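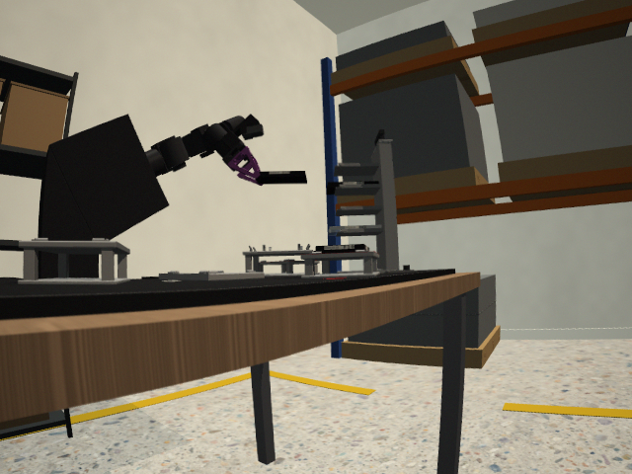 La longue table au chant effet bois, plateau noir.

Tastard ouvre son deuxième atelier-boutique à Plonero, et je suis ravie !

Plonero, février – J'ai failli envoyer un communiqué bien sage, avec un logo en haut et trois adjectifs. Et puis je me suis dit que vous receviez déjà assez de ces choses-là (moi aussi d'ailleurs), alors je vous écris comme je parle.

Je fabrique de la moutarde. À la meule de pierre, avec des graines brunes que je laisse tremper toute une nuit dans du vinaigre de cidre, et très peu de sel. La maison s'appelle Tastard et vend jusqu'ici dans une seule boutique, à Tadside, où l'on se marche franchement sur les pieds dès qu'il y a quatre clients. Les portes de l'atelier de Plonero ouvrent en mars, sur le quai, dans l'ancienne graineterie. Il y aura la meule derrière une vitre, un comptoir de vente au pot ou au poids, et un coin dégustation où l'on pourra rester aussi longtemps qu'on veut.
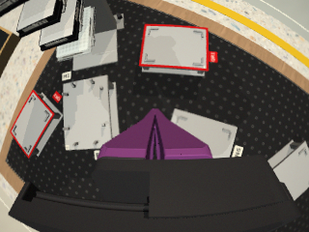 Tapis noir à points blancs, sol moucheté façon terrazzo.

Côté recettes, deux nouveautés pour l'ouverture. La première est une moutarde aux algues, que les habitués de Tadside me réclament depuis qu'ils l'ont goûtée au marché de Noël. La seconde s'appelle Kütt : graines entières, bière brune, une pointe de miel de sarrasin. Elle mûrit 72 heures avant la mise en pot et elle pique nettement plus que les autres – goûtez-la d'abord avec du pain, je vous en prie, et pas à la petite cuillère comme l'a fait mon beau-frère.

Les pots restent en verre et restent consignés. On rapporte le vide, on repart avec le plein, et la consigne marche dans les deux boutiques. Pour les restaurateurs, j'ai prévu un seau d'un format plus grand, livré le matin à Plonero et dans les communes voisines. Les commandes sont déjà ouvertes, il suffit d'appeler l'atelier.

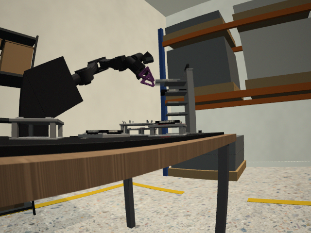
La table et le grand rack gris.

Les dégustations commentées auront lieu en fin d'après-midi, à partir de 17 heures, par petits groupes. On commence par sentir les graines sèches, puis on compare une moutarde du jour avec la même un mois plus tard (la différence est énorme !), et on finit par ce que chacun a envie de tartiner. Une longue table comme celle de la photo, avec son épais bord veiné de brun et son dessus noir, c'est exactement ce que j'aime pour ce genre de moment : on s'installe côte à côte, on se passe les pots et on finit par parler cuisine avec des inconnus. L'inscription se fait à la boutique, et les enfants sont les bienvenus avec une moutarde douce pour eux.

Journalistes, blogueurs, gourmands qui écrivent : je vous reçois volontiers avant l'ouverture, le matin de préférence, quand la meule tourne. Des pots d'essai peuvent vous être envoyés sur simple demande.

Contact presse : Tastard, atelier de Plonero, sur le quai.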